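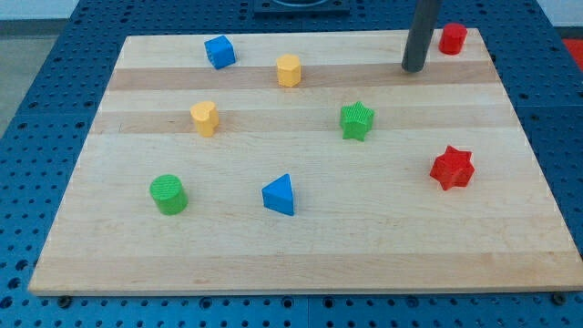 Bench rules for tabletop pushing cells: what do you lot enforce?

Posted by haselico_bench, Wednesday, 08:14

I've been handed the job of writing the house rules for our small tabletop cells. Board bolted to a perforated top, plastic shapes on the board, arm with a rod on the end shoving them about. The previous rules were a laminated sheet saying "be sensible", signed by a man who left in September.

My draft so far:

Board gets fastened before the arm is powered. No holding it down with a coffee.
Speed capped at 70 mm/s whenever anyone's hand could be over the board.
Rod height checked against the bare wood at the start of each shift, and again after anybody swaps the board.
Blocks scattered by a person who isn't running the trial.
Nothing else on the board. Phones, pens, sandwiches.

What have I missed, and which of these will be ignored by lunchtime?

yagi_s, 08:41

The last one will be ignored by ten. Otherwise decent. I'd add that the stop button has to be within reach of wherever the person resetting the blocks stands. Ours was beautifully mounted on the far side of the bench, where it protected the wall.

Clementina R, 09:05

I don't like the scatter rule. People think they scatter at random and they don't. They put everything in the middle, nicely spaced, like canapés, and leave the near third of the board bare. Then the arm never learns to do anything close to the front edge and you get a very confident report about it. Use a printed list of start positions. We had 31 layouts on cards at Penalis and shuffled them.

haselico_bench, 09:12

Having just looked at my own board, I withdraw any remark I was about to make about canapés.

tolerance_stack, 09:30

Cards are worse. You spend longer placing the blocks than running the trial, and after a week everyone knows card 4 is the easy one and it mysteriously comes up a lot. Tip them out of a cup, straighten up any that fell over, move on.

Clementina R, 09:38

"Straighten up any that fell over" is a person choosing where they go. You've reinvented my complaint with a cup.

tolerance_stack, 09:44

I've reinvented it much faster.

Amra Ristić, 10:20

Can I drag this back to safety for a minute? A speed cap on its own isn't a risk assessment. A thin rod coming down slowly on the back of a hand is still a thin rod coming down on the back of a hand, with a hard wooden board underneath for it to be pressed against. You want a force limit as well, and you want it measured at the tip with that tool fitted. Whatever the arm's paperwork says, it was written for the arm without your stick on it. Same goes for the end of the rod. Round it over, no sharp edges, and write down who checked.

Also "could be over the board" is doing a lot of work in that rule. Mark a line on the bench. Hand past the line, arm stopped. Then you can argue about tape colour instead of about what "could" means.

yagi_s, 10:33

Seconding the line. We argued about tape colour for a fortnight and nobody got poked.

Y. Ekpo, 11:02

Two small ones from Vorkance:

Write an ID on the underside of every block. Printed shapes wear on the bottom where they slide, and a worn star goes across the wood quite differently from a fresh one. If you swap one, log it. We lost a week to a replacement that was printed at a different density.

And rotate the board on a schedule, or sand it. Ours developed a sort of motorway.

tolerance_stack, 11:10

Log the blocks, fine, but if I have to fill in a form to sand a chopping board I'm going back to conveyors.

Y. Ekpo, 11:16

One line in the logbook. Ours is up to entry 1741 and most of them say "wiped board". You'd survive.

haselico_bench, 12:47

Right, second draft. Force limit at the tip goes in above the speed cap. Tape line, hand past it means stopped. Stop button on the reset side. Block IDs, one-line log for swaps and sanding. Start positions from cards for anything we report, cup allowed for practice runs, which ought to annoy Clementina and tolerance_stack equally.

Amra, do you retest the force limit after every tool change, or only when the tool is a different length?

Amra Ristić, 13:05

Every change. Takes ten minutes. If it's the same rod going back on I still do it, having once found it was not the same rod.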